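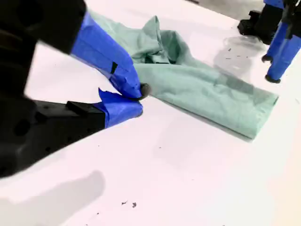 3.2 Fold quality and surface effects

Soft goods laid out on a hard table do not stay where they are put. Known problem in the household textiles work, mostly treated as noise. We treat it as the thing to measure. A light cloth left in a heap has almost no usable edge; the same cloth with one side pulled flat has an edge but also a ridge, and the ridge tends to travel. In the February sessions the ridge was the most common cause of a fold being scored as poor (Table 2), ahead of skewed corners and well ahead of trapped layers.

Total of 2,786 folds scored, of which 276 dropped before analysis. Reasons for dropping: cloth partly off the table at start, score sheet incomplete, two raters more than one grade apart with no third rating. The drop rate was higher for the lighter cloths. We did not correct for this.

Cloths came from Millico (plain weave, pale colors) and Eskildsen (heavier, darker). The Millico set was washed before use, Eskildsen used as delivered. This is a confound and we say so again in Section 5. Pale cloth on a white top is also harder to grade by eye, the lower edge especially, where the only cue is often the shadow. Raters were told to use the shadow if they had to.

Table height fixed at 44 cm above the seat, same for all sessions. Surface wiped between blocks but not between cloths. Lint and small specks were left alone unless a rater asked for them to be cleared.
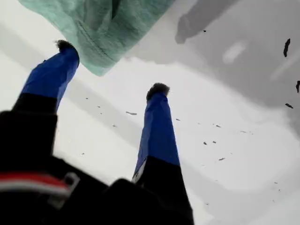

Grading was on the Tundari scale, shortened. The full scale has 13 items and several assume a garment with a collar or sleeve, so were not usable for plain pieces. We kept edge alignment, layer overlap, ridge height and lie. "Lie" is the least well defined of the four; it means whether the folded piece rests flat along its whole length or lifts at one end. Agreement between raters was good for alignment, fair for overlap, and poor for lie until we added a reference sheet halfway thru. Grades from before the sheet were redone.

Starting state matters more than we expected. Three were used: spread, half spread, heaped. Spread is self explanatory. Half spread means one section flat and the rest still gathered. Heaped means dropped from the hand and not touched after, as long as it landed on the table. Heaps are not all alike. Some land round, some come out long and narrow with a flat end, and the long ones can look closer to folded then they are (Figure 4).

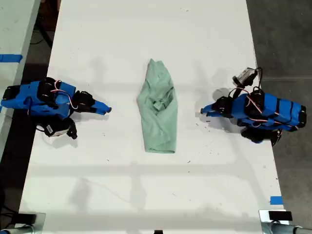
Figure 4. Mint-green cloth in an elongated heap on the white tabletop. Photo: Utilura project, authors' own.

Heap shape was coded after the fact from photographs, round or long, by one rater only. Long heaps were graded as easier to open, but the difference is small and goes away for the heavier cloths. A finer coding (diamond, wedge, strip) was tried and given up, too few in each class.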